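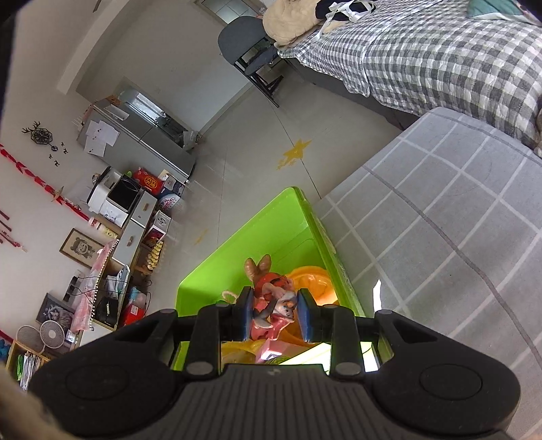 Speaker notes: the Kallard hand-held gripper kit, after 20 homes

Aug 15, 2020
By Chanida Suwannarat

Slide 1 - Opening

Leave the picture up while people sit down. Say who I am and who I work for (Sanwood, evaluation side, not sales). We paid for our kits. Kallard knows I am giving this talk and has not seen the notes.

The question I was asked to answer: should a small lab buy this kit, or build its own? I will give the answer at slide 6, so people who need to leave early can ask me then.

Slide 2 - What you get

One gripper, black housing, two jaws, blue finger pads. One spare pair of pads. A charger, a carrying case, and a year of the upload service. The camera is part of the tool and looks forward over the jaws, so every recording has the same view you saw on the first slide: housing at the bottom, pads in the middle, the home beyond them.

Pass the demo unit around now. Ask for it back before slide 5.

Slide 3 - The toy bin task

Go back to the opening picture. The task is toy pickup with an open bin on the floor. In this one the pads are closed on a small figurine with tall rabbit-like ears, one pad on each side of it. Point out what is under it: a shiny orange-and-yellow toy with curved surfaces, and a small pink box near the jaws. Glossy curved plastic is where our operators had the most trouble. The pads grip flat sides well and slide on round ones.

Point out the rest of the room too. Patterned rug, pale tile, a bed with a checked quilt, a fridge with paper on the door, fans, a full wall of decorations. Buyers ask me if they need to tidy up before recording. Our instruction to operators was to leave the room alone, and I would keep it that way. A policy trained on bare tables had a hard time in our second round of tests.

Slide 4 - Numbers

We recorded 1,000 pickups in 20 homes. Of those, 52 were thrown out, mostly for lost tracking when the operator turned too fast toward a plain wall. A session ran 40 minutes. Past that, wrists got tired and the motion got sloppy - Farzad has the plots if anyone wants them.

Do not compare these with the figures in the Kallard brochure. They recorded at a table and we did not.

Slide 5 - What we did not like

The housing is wide. In a deep bin it bumps the rim before the jaws reach the bottom, and operators learn to come in at an angle. That is fine for a person and may not be fine for your arm. Check your own reach first.

The pads wear at the tips. Budget for more than the one spare pair.

The upload service is slow with long recordings. Radomír split ours into short pieces by hand in January, and we still do it that way. Kallard says a fix is planned. I have not seen a date.

The manual skips calibration after a drop. If you drop it, calibrate it again.

Slide 6 - Buy or build

Buy, if you have fewer than three people who can do hardware. We built our own version before this (the Litent, some of you have used it) and spent more time fixing it than recording with it. If you already have a working tool and only want the pads, Kallard sells the pads alone and they fit most two-jaw designs with a small adapter.

Do not buy it for heavy items. We tried full bottles and gave up. Also skip it if your robot has a hand with more than two fingers, as the recordings will not carry over without a lot of work.

The service plan is worth having for the first year only. After that the local export does the same job.

Slide 7 - Questions

Likely ones:

Can children's rooms be recorded? We got written permission from each household and let them review the files before upload. Notburga wrote the form and will share it.

Does it work on rugs with a grid pattern? Tracking was fine on ours.

Left-handed use? Yes, the shape is the same on both sides.

Collect the demo unit. The Hepburn people have the room next, so be out on time.

Contact: Chanida Suwannarat, Sanwood Evaluation | Copyright 2020 Sanwood | Back to top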